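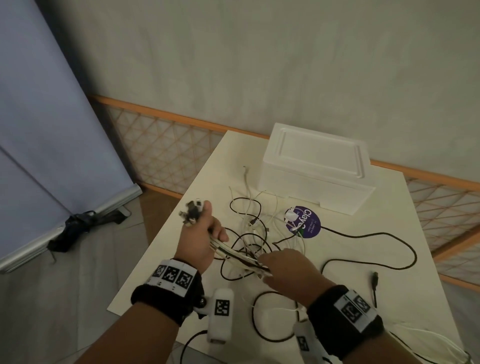

Pour Iolanda Vieira, une cellule en panne commence presque toujours par un câble.

Ateliers > Maintenance > Entretiens
Août, par la rédaction
Temps de lecture : 2 min

Neusa Tavares en doute. Elle s'occupe de la cellule Skanda chez Zamudio et se méfie des explications aussi commodes. « On change le cordon, ça redémarre, et on écrit “câble” dans le cahier. Qu'est-ce qu'on a prouvé ? »

Le compteur affichait 3607 heures lors de notre visite. Le constructeur promet une cellule « sans entretien » ; elle hausse les épaules. Elle a pourtant commencé par les cordons de charge, à démêler un par un, les noirs comme les blancs. 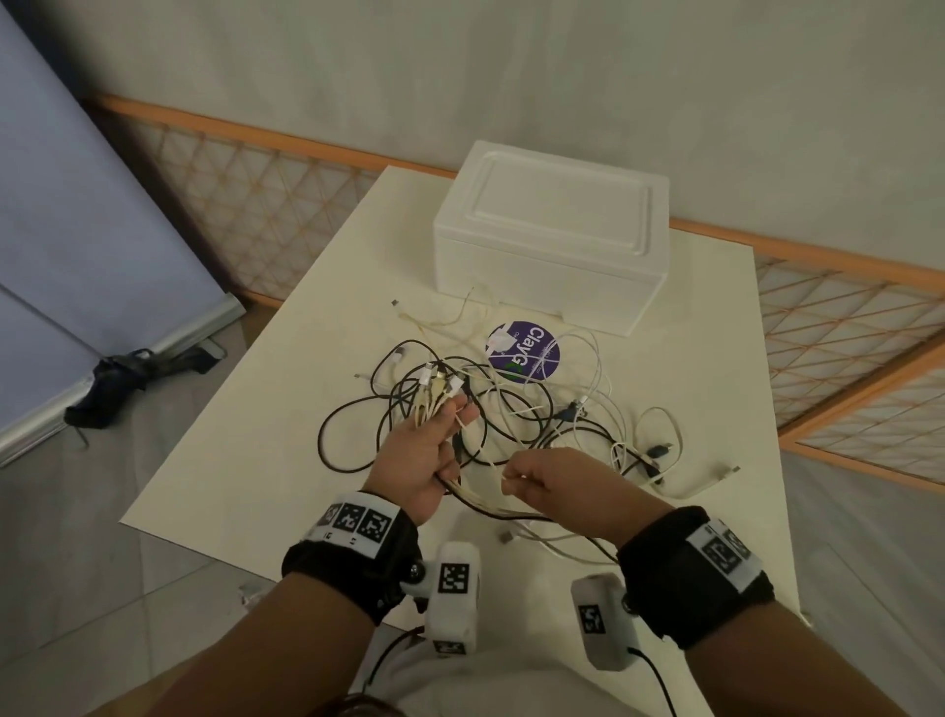
Le tri des câbles, à la main.

Le défaut 435 revient à l'étalonnage, et Wellero, le logiciel de suivi, l'attribue à l'alimentation. « Il l'attribue toujours à l'alimentation », dit-elle. Les connecteurs douteux partent au rebut, les autres sont étiquetés.

Reste la facture : environ 200 euros de cordons neufs. Croit-elle que cela suffira ? « Non. Mais je veux pouvoir l'écarter avant d'ouvrir le bras. » Le bras, elle compte l'ouvrir à la prochaine alerte.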